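3.2 Site conditions and seedling establishment

The trial was carried out on two adjoining parcels at the Filgate nursery, on ground that had been in grass for many years before planting. Both parcels slope gently to the northeast. The upper parcel has a sandy loam that drains freely, while the lower parcel holds more clay and remains wet well into spring. Each was divided into blocks running across the slope, so that every block contained soil of much the same texture.

Seedlings of white spruce and eastern white pine were raised from seed supplied by the Carner collection. All stock was lifted as bare-root plants and set out by hand at the same depth as in the nursery bed. Of the 1,794 seedlings planted, 1,000 were white spruce and the remainder were white pine. Plants with broken leaders or badly torn roots were set aside before planting and do not enter the count. 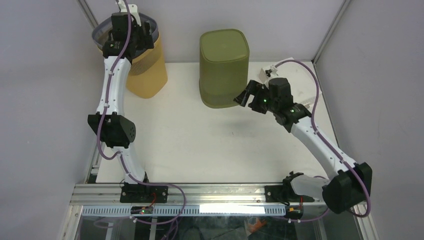
6 min read

Mulch was applied to half of the rows in each block. The material was shredded bark, spread to an even depth and kept clear of the stems. The other rows were left bare and weeded by hand. No fertilizer was given to either group during the first growing season, and water was supplied only in June, when the upper parcel had become dry enough for the youngest shoots to wilt by midday.

Survival was recorded at the end of the first and second growing seasons. A seedling was scored as living if it carried green needles on any part of the main stem. Height was measured from the soil line to the tip of the terminal bud. Where a leader had been lost to browsing, the tallest side shoot was measured instead, and the plant was marked so that it could be left out of the growth analysis.

3.3 Effect of mulch on early growth

Mulched rows had higher survival than bare rows in both species, and the difference was greater on the upper parcel. This agrees with the earlier work of Solís, who found that a bark cover was most useful on coarse soils and made little difference where the ground already held water. On the lower parcel, mulched white pine grew slightly less in the first season than pine in bare rows. The soil under the bark was slow to warm there — a point that may matter to growers who plant early on heavy ground.

White spruce responded more evenly. Its shallow, spreading roots lie close to the surface, where bark cover has its strongest effect on moisture, and the mulched plants kept a fuller set of needles through late summer. Needle color was judged by eye against a printed chart by the same observer on each visit, Rukhsana Pirzada, in order to limit differences in judgment between visits.

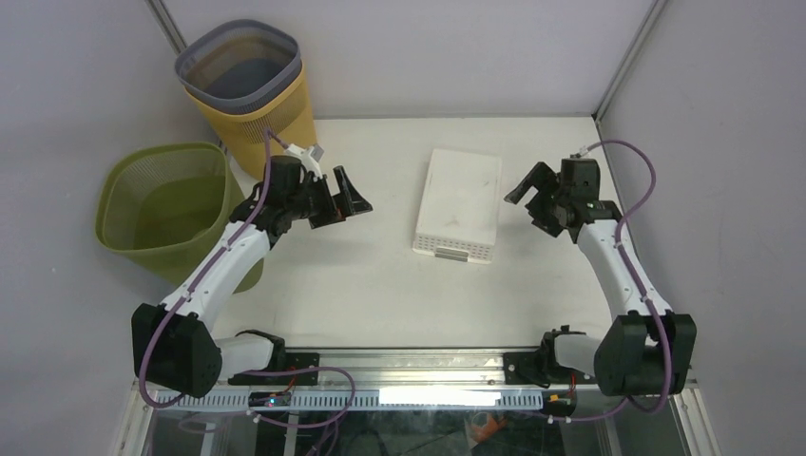
Figure 2. Two-arm workspace, with the left gripper open.

Weed growth was a source of variation that the design did not fully control. Quackgrass entered the lower parcel from the field edge during the first summer and was densest in the outermost rows. These rows were kept in the survival totals but removed from the height comparison. Removing them did not change the direction of any result, although it narrowed the gap between mulched and bare spruce on that parcel.

Deer browsing was confined almost entirely to white pine. The fence was raised before the second season, after which no fresh damage was found. Vole damage occurred under the bark in a few mulched rows, chiefly where the material had drifted against the stems over winter. Growers who follow this method should pull the mulch back in the fall and check it again once the snow has gone.

The results apply to bare-root stock on open ground. Container seedlings, which keep their root ball at planting, may respond differently, and a separate planting at the Skinerari plot has been laid out to test them under the same two treatments. Measurements from that plot are not included in this section.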